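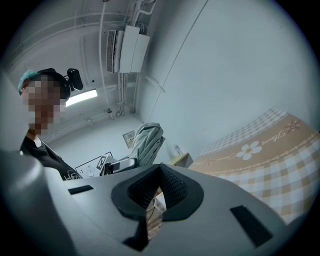 Teal cap, black tee. Wednesday, white-walled room.

Wednesday, late afternoon. Cultured butter, batch 2

OK, this one is good! Writing it down before I eat any more of it.

Same cream as the first batch (the Malov, the one with nothing in it but cream), but this time I let it sit with the culture overnight plus the whole morning, until it was thick enough to hold a spoon line. First batch went into the mixer far too early and tasted like plain sweet butter. Pleasant, a bit dull. Today's has that yogurt tang right at the front and then a nutty thing at the end that I keep going back for.

Churn: started cold, straight from the fridge, and it took ages and splashed everywhere. Let the bowl warm up on the bench for a while, went again on low, and it broke almost at once. Big yellow grains, lots of thin buttermilk. Next time start warmer and put a towel over the bowl.

Yield 186 g after washing and pressing. Washed it with ice water until it ran clear, then worked it with the two paddles. There is still a little water beading when you cut it, so more pressing needed. I got impatient.
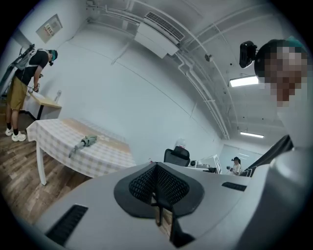

Salt: I split the butter and did half with fine salt and half with the flaky Bajwa salt. The flaky one wins on toast by a mile, you get these little crunchy pops. For baking I'd use the fine, it spreads out evenly and you can trust the recipe. Labels are on the tubs, please don't mix them up (they look exactly the same).

Buttermilk is in the jar at the back of the fridge, take some! It's real buttermilk, thin and sour with tiny flecks of butter in it, and it should make wonderful pancakes. I want to try the Catumov rye loaf with it too, swapping it in for all of the water.

Oven test: shortbread, 200 g flour, fine-salt butter. Browned faster at the edges than with store butter, maybe the leftover milk in it? Flavor was lovely though, almost like caramel. Pull the next tray earlier.

To do:
Try the Brekix culture against the one we have, same cream, same bowl
Get a thermometer that reads properly at the low end
Press longer
More toast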